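November 4, 2023

Today was the open day in Madthorpe, and I went after all. I had almost decided to stay home with my cold. Radomír Ďurica picked me up at 8 and drove too fast, as always, and we talked the whole way about his sister's flat in Bragança.

We had to sign a paper at the door and leave our coats on a rack with numbers. My number was 97. The coffee was free but weak. There were many families, more than I expected, and the children were allowed to stand in front.

First there was a talk, which I did not follow completely. The woman spoke quickly and used short names for everything. I wrote down three words to look up at home and now I cannot read two of them. Radomír said the talk was for people who want to buy, so it was not meant for me. Maybe so. I still would like to understand what he understands.

The demonstration I liked much better. Two arms work at one table, and the work is with small things: a plastic bin, and a white connector for a network cable. I had imagined something big, with sparks, like in a car factory. I stayed there so long that my legs hurt, and I missed the second talk. I am not sorry.

What I thought about was my old job in Mernitberg, the long bench and the bad lamp. I plugged cables there for two winters. My fingers knew the small click before my ears did. I wanted to ask how a machine knows the click, but there was a boy before me with many questions, and then I lost my courage. I must write this question down and send it to them.

The blue bin in the grip of one arm, then the connector with its blue cable, in line with the gap between two black fingers and not touched by them:
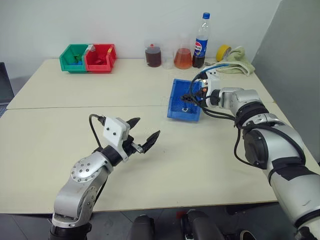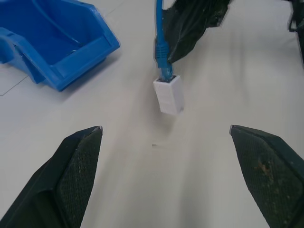
Evening

Soup, then tea with honey. My throat is worse – I should have kept the scarf. Radomír called to say he left his gloves on the rack and will drive back for them tomorrow. He wants to go to a similar day in Rullville in December. The train is 39 for a return ticket, so I told him I will think about it.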